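Search this site Enter keywords Go

Countertop Cooker Check: Electric Pots, Shared Kitchen
Checked by Gemechu Woldemariam
Monday, February 7, 2022

Good morning, everybody, and thank you for bearing with me while I had the counter tied up. I go through the electric pots at the start of each term, and I like to write out my comments in full because a plain row of check marks never told me much when I was the new person here (and I was new for quite a long while, it felt like). If you only want the results, read the word after each item and skip my chatter. I won't be hurt!

BEFORE PLUGGING IN

1. Pot sits flat and does not rock. OK.
I press down on one side and then the other with my palm. The old Arker pot used to tip a little toward the handle, and you'd hear it clicking away whenever the soup got going.

2. Cord and plug free of nicks, kinks and scorch marks. OK.
Please run your fingers along the whole length with the plug out of the wall. In January I found a pinched place on the Vinari kettle that I had walked past for weeks, and I felt pretty silly about it.

3. Underside clean and dry. OK, after a wipe.
There was a grain of rice stuck to it. One grain, but it went hard as a pebble.

4. Handles tight. OK.
Lift it empty, by both handles, and give it a gentle wiggle. If you feel any play at all, put the pot on the repair shelf and leave me a note with your name, so I can come ask you about it.

5. Lid free of chips and cracks, knob snug. OK, with a comment.
The knob had worked a quarter turn loose and I tightened it by hand. Do this with a cool lid, please, and hold the glass with your other hand.

6. Dial turns smoothly and stops where it should. OK.
Go all the way around and back with the plug out. A dial that feels gritty usually has dried broth behind it, and a damp cloth wrapped over a fingertip will get most of that.

The green pot, with a plate next to it

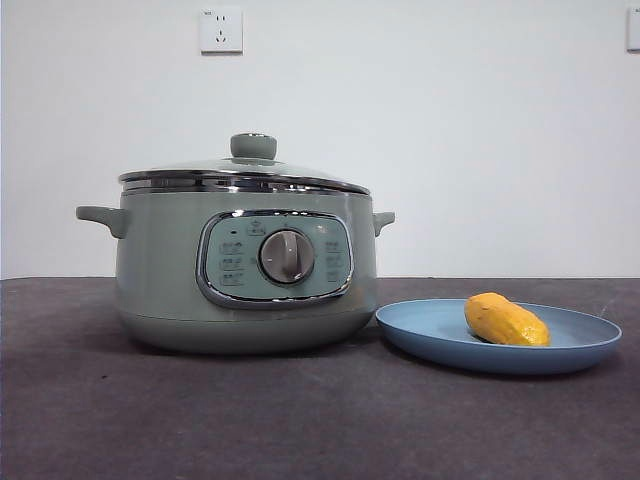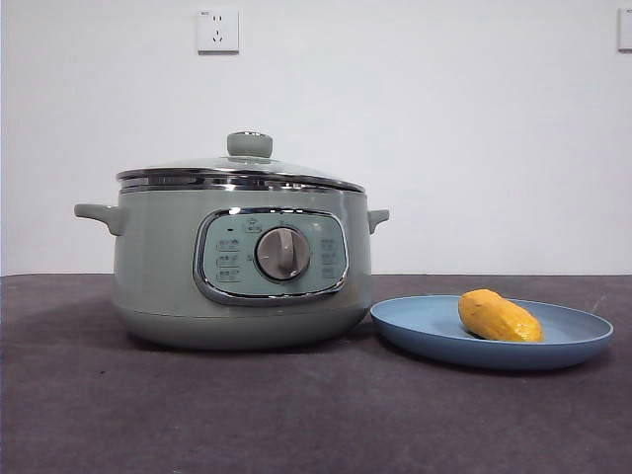
AROUND THE POT

7. Clear space on every side. NEEDS ATTENTION.
Our house rule is 15 inches between a pot that's switched on and anything else, and that includes plates, towels, bread bags and your phone. I know the counter is small, and I know we all like to have our ingredients close by (I'm the worst for it, ask my wife). Set your plate wherever you like while you're chopping and getting ready, then slide it well over before you turn anything on. A plate that has been sitting up against a hot pot will surprise you when you grab it.

8. Nothing hanging over where the steam goes up. OK.
The paper towel holder has been moved to the far wall, and I'd love for it to stay there.

9. Outlet not shared with another heating appliance. NOT OK on first look, fixed.
The Celora toaster was on the same outlet. I've moved it and put tape over the spare socket until we can get a proper sign made. One heater to an outlet, friends. You can certainly have toast with your stew, you just have to walk a few steps for it.

10. Cord kept back from the front edge. OK.
We have little ones through here on soup night and they pull on everything.

WITH WATER IN IT

11. Filled no higher than the line. OK.

12. Comes to a simmer on a low setting. OK.
I stayed with it for 39 minutes, which was no hardship, I had the newspaper.

13. No burning smell, no buzzing, no drips at the base. OK.

14. Cools down unplugged with the lid tilted. OK.
Tilt the lid away from yourself, so the steam goes out the back.

FOOD LEFT OUT

15. Whole fruit and vegetables washed before they go on a clean plate. REMINDER.
A sticker and a bit of dirt can hide on the underside of just about anything.

STILL TO DO

Sign for the spare socket. New oven mitts, at least 4 pairs, the thick kind. Somebody borrowed the long wooden spoon from the Chung Street kitchen and they would like it back, no questions asked. I'll do items 7 and 9 again before the next soup night and write the results on the sheet by the door.

51 shares · 3 comments

Marisol
Guilty on the toaster, sorry Gemechu! I'll use the other side from now on.

Dee P.
Can we get the mitts that go up past the wrist? The short ones leave a gap right where the steam gets you.

Gemechu Woldemariam
Yes, Dee, those are the ones I'm asking for. And thank you, Marisol, you're forgiven, bring jam.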